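Speaker Notes: Keeping Pets Out of the Shelter
Brasdale Companion Animal Network – Spring Regional Meeting
Session length: 30 minutes, followed by questions

Opening (slides 1 to 3)

Good morning, and thank you for coming. The Brasdale Companion Animal Network has been placing dogs and cats in new homes for many years, and most of you know us through that work. My subject this morning is the part that comes earlier. I will speak about owners who want to keep their animals and are close to giving them up, and about what a small network can do in the days before that decision is made.

Last year our intake desk recorded 388 requests to surrender a pet. Please leave the number on the screen while people take their seats. Each of those requests began with a telephone call or an online form, and in most cases the owner gave a reason in the first few sentences. Housing came first, followed by the cost of veterinary care. Behavior came third, which surprised our board.

Pause here. Ask how many in the room keep a written record of surrender reasons. Allow a few hands to go up and move on without comment.

The intake call (slides 4 to 6)

Until recently our intake call was a booking call. The owner gave a name and the animal's age, and we offered the first open date. The call now begins with one question: "If we could help with the problem, would you want to keep your pet?" The wording matters. Earlier versions asked "Have you considered keeping him?" and callers heard blame in it.

When the answer is yes, the caller is moved to the retention list and receives a call back by noon the next working day. When the answer is no, the booking goes ahead as before. Staff are instructed not to press. An owner who has made up his or her mind deserves the same courtesy as anyone else, and an animal that arrives with a full and truthful history is easier to place.

Read the sample call aloud at an even pace. It takes two minutes. If time is short, skip the second half, which covers cats and litter box trouble.

Records and the shared list (slide 7)

The retention list is held at the Flatby office and is shared with our partner shelter in Drollov. Both offices see the same entry, so an owner who calls one and then the other does not have to tell the story twice. Entries are closed after 20 days without contact, and a closed entry can be reopened at any time.
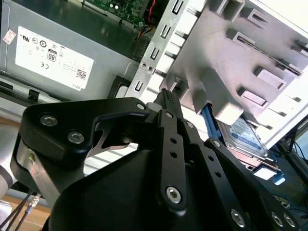
Inside a desktop computer case, near the metal drive cage.

Participating groups do not need special software. A shared spreadsheet with a locked header row is enough for a network of our size. We ask only that medical notes be kept in a separate file, and that access be reviewed each May.

Help with costs (slides 8 to 10)

The Bisgaard Fund pays for one-time needs. It was set up by a bequest and is managed apart from our general budget. The highest grant for a single household is 600 dollars, paid directly to the clinic or the landlord. The fund has been used for dental work, for pet deposits on rental housing, for spay and neuter surgery, and on one occasion for a fence.

Some members will ask why the money does not go to the owner. The answer is that the bequest requires it, and clinics have told us that they prefer the arrangement. Do not go into the legal terms during the talk. Copies are on the side table.

Food is handled separately. The Drollov shelter keeps a pet food shelf that is open to any resident in the evening from five to seven. No proof of income is asked for. Dry food for large dogs runs out first, and donations of that kind are especially welcome.

Housing (slides 11 and 12)

Our housing work is modest. We keep a list of rental properties that accept dogs over the usual weight limit, and we provide a one-page "pet résumé" that a tenant can give to a landlord. It carries a vaccination record, a reference from a clinic or trainer, and a short account of the animal's daily routine. Landlords in Flatby have told us that they read the reference first.

Short-term foster care is offered to owners who are between homes or entering the hospital. The owner signs an agreement stating the return date, and the foster household may extend it once. These placements are kept off our adoption pages entirely – a point to stress, as owners often fear that the animal will be given to someone else.

Behavior (slide 13)

Callers who report barking, chewing or trouble on the leash are offered a telephone appointment with a trainer. Reports of biting are handled differently. They go to the intake manager, and the owner is asked to see a veterinarian before any other step, as pain is a common cause and is easily missed at home.

If asked about cats and new babies, refer the person to the printed handout.

Where the program falls short (slide 14)

We do not have enough foster homes for large dogs. Evening calls are still answered by a machine. Follow-up is uneven, and for many households we do not know whether the pet was still in the home six months later. The network intends to add a follow-up call to the schedule, beginning with households that received a grant.

Close (slide 15)

Invite groups who wish to join the shared list to leave a contact address at the Brasdale table. Forms are available in large print. Thank the hosts and open the floor to questions, repeating each one into the microphone before answering.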